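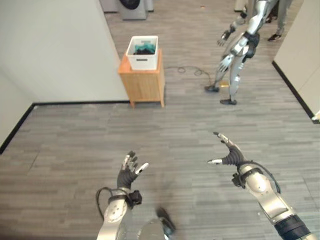
Ánh Tô
2 March 2025

Moved from a queen to a twin in February. Got 77 square feet of bedroom back, or it feels like it.

Rent in Ristdale goes up in April, so I'm staying put and making the small room work.

Sold the old frame for $300. Buyer wanted the slats too. Fine.
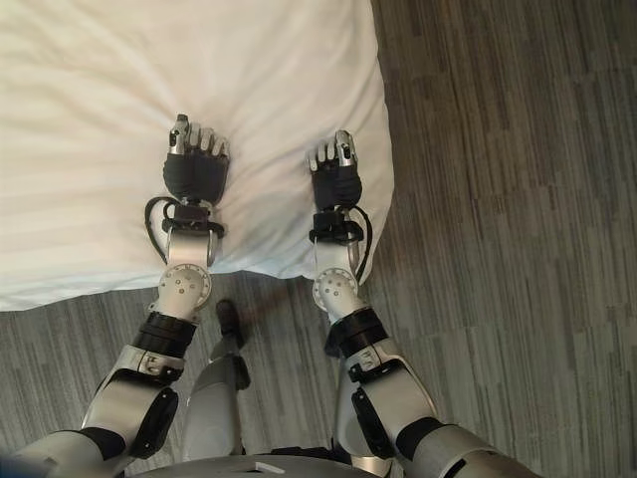 White bedding, gray floor.

Washing bedding every 2 weeks now. One load, done before lunch.

Still need a lamp. Tươi Khổng says try the Khương shop on the corner. Will go when it stops raining.

Last updated: 4 hours ago

We use cookies. Accept / Manage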